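My Yard Sign Tips, Now With Two Primaries Behind Me
Feb 17, 2020

I've turned my kitchen table into a sign shop twice now, first for the school board race and now for Ha-neul Yeom's primary run in the Traltar ward, and my family would like the table back. They can't have it yet! But a few of you asked how I get hand-painted signs to last past the first windy night, so I'm writing it all down while it's fresh.

Start with the paint. I used leftover wall paint the first time and it cracked like an old sidewalk. Exterior latex is what you want, and the little sample jars go a surprisingly long way if you're only doing letters. Two thin coats beat one fat one. I know, everybody says that about every paint job, and I still try to get away with one coat every single time and end up doing it over.

Letters next. Pick the last name and the office and stop there. I-seul Ra, who ran the school board signs with me, wanted the slogan, the website and the polling date on every one, and from a moving car you could read exactly none of it. Make the name as big as it will go, pencil it in with a yardstick, and start from the MIDDLE letter and work outward. I've squashed the last two letters of "Yeom" up against the edge and that's a four-letter name, so don't think it can't happen to you.

For stencils, I cut mine from old file folders with a fresh blade. Change the blade sooner than you think you need to (dull ones tear and then you get fuzzy corners). Dab the paint on with a dry-ish sponge. If you brush it, it creeps underneath.
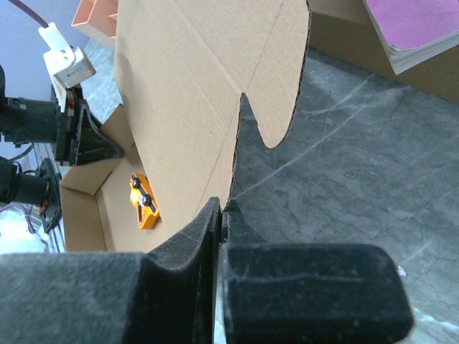 Drying is where I lose the most time. The signs can't be stacked, not even when they feel dry, so I string a clothesline across the laundry room and hang them with clothespins by the top corners. A box fan on low helps. On high they flap into each other and you'll have "MOEY" printed backward on the neighbor sign, ask me how I know.

Now, stakes. Wire ones slide right in and slide right out again. I like wooden stakes with the point cut long, and I staple the sign on and then run a strip of duct tape over the staples. If the ground's frozen, pour a kettle of warm water on the spot, wait a bit and then hammer. We put out a batch in December and I must have made that trip with the kettle all day long.

Please check your town's rules before you plant anything! Ours wants signs kept off the strip by the curb, and the year I didn't read the rules I got to drive around pulling up my own work in the rain. Ask the homeowner too, even if they've had one in the yard before. People change their minds about candidates, and about grass.

Taking them down is the part folks skip. I keep a list of addresses on the fridge and cross them off the day after the vote. Pull the staples with a flathead screwdriver, wipe the stakes, and bundle them with a bungee cord in the garage. Last year's stakes are in the ground again right now, a bit shorter and a lot muddier.

Paint on your hands comes off with cooking oil and a scoop of sugar, then dish soap. Paint on the tablecloth, I'm still working on.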